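The amber tray

I bought the tray in September from a secondhand shop in Broltosham, on the street behind the bus station. It was leaning against a box of picture frames with a sticker on it that said 11. I had gone in for a lampshade and they didn't have any worth having.

I already owned two trays. One is a metal thing that came with a set of glasses and bangs against everything, and the other is so small it only holds a bowl of soup. Neither was any use for tea with more than one person. My aunt, Sigita Ķēniņš, comes over most weeks in the late afternoon, and I had been making three trips from the kitchen each time: pot first, then cups, then milk and whatever there was to eat. She would get up to help and I would tell her to sit down. We did this for years.

The tray is wood, rectangular, with rounded corners and a low rim. I don't know what kind of wood. The man in the shop said ash, then said he wasn't sure. Sigita thinks the pattern is too busy for ash. I looked it up one evening and came away knowing less than before, so I have left it at wood.

Cleaning it took most of a morning. There was a sticky patch near one end that I think was old jam, and a gray film over the whole surface. I used warm water with a drop of dish soap on a cloth I had wrung out hard, and went over it in small sections, drying each one before starting the next. The jam needed a fingernail. When the film came off the color was much stronger than I had expected. In the shop it looked brown, and at home it was closer to orange.

After that I rubbed in a little wax from a tin I keep for the cutting boards, left it for 20 minutes and buffed it with an old T-shirt. I did the underside too, which had a maker's stamp I could only partly read. It might say Šimkus. There were four felt pads stuck to the bottom and two of them had gone hard, so I scraped all four off and put on new ones from the hardware store.

The grain is what I like most. It goes around in dark wavy loops, one inside the other, and in the middle they close up into ovals. I put the white cups out with it, and the plain color next to all that pattern looked right to me. I had been thinking of buying a tray cloth and decided against it.

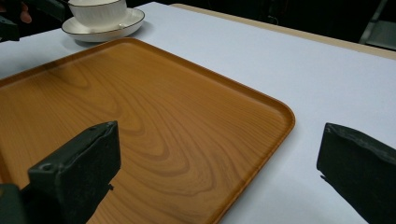
What goes on it

The cups are porcelain, white, with a thin dark line around the edge of the saucer. They were a present from Wanting Bai when she moved out of the apartment upstairs and was getting rid of half her kitchen. I use them every time now. They used to live at the back of the cupboard and come out at New Year.

For two people I carry the pot, two cups stacked on their saucers, the small milk jug and a plate. The pot goes in the center. I tried it at one end first and the whole thing wanted to tip toward my left hand. Spoons go flat along the rim so they don't slide around. Sugar stays in the kitchen, as neither of us takes it.

At the table I take the cups off and set them straight on the tabletop – there isn't really room to drink from the tray and reach the plate as well. The tray stays where it is with the pot on it. I put a cork mat under the pot after the first week, when I noticed a faint ring. The ring has mostly gone with more wax, and you have to tilt the tray toward the window to find it.

When it isn't in use it stands on its side between the fridge and the wall. I wipe it with a damp cloth and it doesn't go in the sink. The metal tray has gone out to the balcony under the plant pots. Sigita has asked me twice where I found the new one, and I think I know what she is getting for her birthday if the shop has another.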